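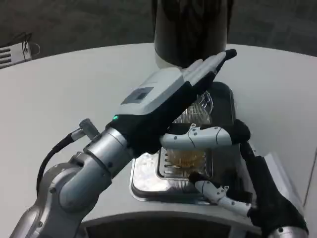 How Does Coffee Get Into the Cup?

If you live with a grown-up who drinks coffee, you have probably heard the machine in the morning, humming and gurgling away before anybody has said a proper word. Have you ever wondered what goes on inside it? Let's follow the coffee from the bean all the way down to the glass, and take our time about it, the way coffee does.

It starts with a seed

A coffee bean isn't really a bean at all! It is the seed of a small fruit called a coffee cherry, which grows on a bush in warm places. The seeds are taken out, dried, and then roasted in a hot drum until they turn brown and smell the way a coffee shop smells. Before roasting they are a pale green, and they smell a little like hay.

Next the beans are ground up into tiny bits. Hot water can only pull the flavor from the parts it touches, and lots of tiny bits have much more outside to touch than one whole bean. You can try this yourself with sugar: drop a cube in one cup of cool water and a spoonful of loose sugar in another, stir them both the same way, and see which disappears first.

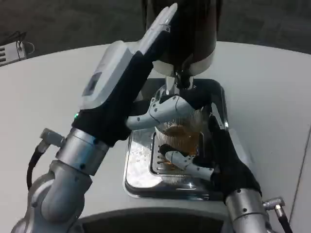

Now for the water, which does most of the work. It is heated until it is very hot, and then it passes through the ground coffee, picking up color and flavor as it goes. The coffee comes out of a spout, and the cup has to be standing right underneath, the way the ribbed glass is sitting under the little dark nozzle. Look how the light shines through the coffee and makes it a brownish amber, like maple syrup. Strong coffee looks nearly black, and if you add more water it gets lighter and lighter.

What is the tray for?

Coffee machines drip. Even a very good one will let go of a drop or two after the cup has been taken away (my own does it every single time!), so there is a tray at the bottom with a metal grate over it. Drops slip down between the bars, and the cup gets to stand somewhere fairly dry.

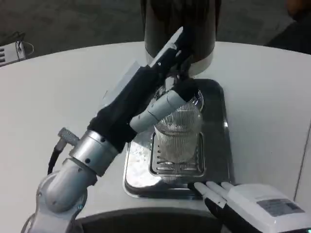
A clear glass with ribbed sides, standing on the slotted grate.

Remember that the spout and the coffee can be hot enough to burn you, so let a grown-up do the pouring. You can be in charge of choosing the cup, or of wiping up the drips once everything has cooled down.

Written by Henrique Matos for the Ondeo kitchen science pages, January 2024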